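Clonar Galerieschiene Lockyer: Bilder und Friese hängen, ohne die Wand anzubohren

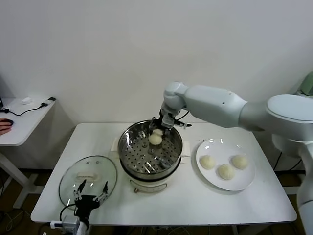

Claria Piltness, Produktbetreuung Museum und Ausstellung

Donnerstag, 12. März 2020

Wer schon einmal in einem alten Haus mit Stuckdecke gestanden hat und dort ein gerahmtes Porträt aufhängen sollte, der kennt das mulmige Gefühl, wenn der Bohrer angesetzt wird. Mal bröselt der Putz, mal kommt eine Stromleitung, die auf keinem Plan steht, und manchmal hat auch die Denkmalpflege ein Wörtchen mitzureden. Für solche Räume haben wir die Galerieschiene Lockyer entwickelt, und ich gebe gerne zu, dass sie mir von allen Produkten in unserem Sortiment das liebste ist (die Kollegen aus der Vitrinenabteilung mögen es mir verzeihen!).

Die Schiene wird auf einem vorhandenen Gesims oder einer Bilderleiste aufgelegt und von hinten geklemmt. Die Wandfläche darunter bleibt unberührt, und wenn die Ausstellung vorbei ist, nehmen Sie alles wieder ab. Zwischen Schiene und Holz liegt ein Filzstreifen, den wir bereits im Werk einkleben. Bitte lassen Sie ihn dran, auch wenn er beim ersten Auspacken ein wenig nach Verpackung aussieht.

Geliefert wird die Schiene in Stücken von 2 Metern Länge, die sich mit einem Steckverbinder fortlaufend aneinandersetzen lassen. So kommen Sie auch um einen ganzen Saal herum, zum Beispiel für gemalte Friese auf Leinwand oder für eine lange Reihe kleinerer Bildnisse. Für die Raumecken gibt es Winkelstücke, innen wie außen, und wer in einem Treppenhaus mit schrägem Gesims arbeitet, ruft uns am besten vor der Bestellung kurz an.

Aufgehängt wird an Stahlseilen mit Höhenversteller. Das lässt sich allein bewerkstelligen, zu zweit geht es aber doch angenehmer, vor allem bei breiten Rahmen, die sich gerne einmal schräg stellen, sobald man von der Leiter gestiegen ist und einen Schritt zurücktritt.

Technische Angaben
Länge je Stück: 2 m
Gewicht der Hakengarnitur: 366 g
Seillänge: 400 cm, kürzbar
Farben: Weiß, Altmessing, Graphit
Bestellnummer: 965

Lose Gesimse sollten vor der Montage befestigt werden, das sieht sich am besten ein Tischler oder Restaurator an. Auf reinen Gipsprofilen darf die Schiene nicht verwendet werden. Dafür führen wir die freistehende Stellwand Piltness, die ohne jede Verbindung zum Gebäude auskommt und sich auch mitten im Raum gut macht.

Ein Musterstück mit Haken und einem kurzen Seil schicken wir Ihnen gerne zu, damit Sie in Ruhe ausprobieren können, ob das Profil auf Ihre Leiste passt. Die neue Farbe Altmessing ist ab Juni lieferbar, Vorbestellungen nehmen wir schon jetzt entgegen.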